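**Subject:** Re: [grip-bench] Spares line for next year
**From:** Dorin Gavrilă
**Date:** October 8, 2025

Consuelo Sandoval wrote:

> Rinex wants the spares order by month end. Can we drop finger pads to one set per unit and put the difference toward a third station? Shigeru thinks the cable budget is also high.

I would leave the pads alone. The July count gave 16 units in use, two per station operator, and the cloth-and-basket task is where most of their hours go.
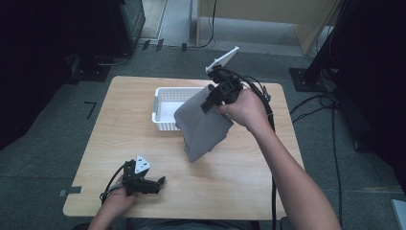 Rinex quotes 44 per pad set and 318 per complete finger assembly. Replacing pads early is the cheaper route. Dimell sells bare pad sheet, but we would have to cut and bond it ourselves, and I have not budgeted bench time for that.

Please check your own units before replying. Look at the upper edge of the pad, where the layers start to separate.

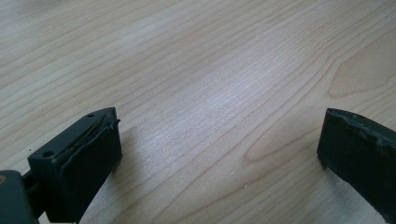

*Left and right fingers open, pad edges lifting.*

Cables: Shigeru has a point. We can cut that line by nearly half if Kirsty agrees to hold the stock in one place.

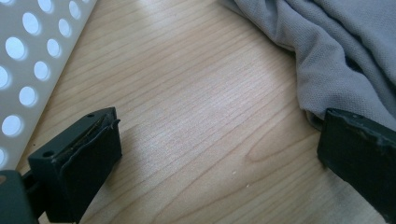
**Proposed lines**

- Pad sets: two per unit, as before
- Finger assemblies: four, held centrally
- Cables: reduced, pending Kirsty
- Third station: 852 for table and stands, deferred to the second half

Maricica needs objections in writing - a reply to this thread is fine.

Dorin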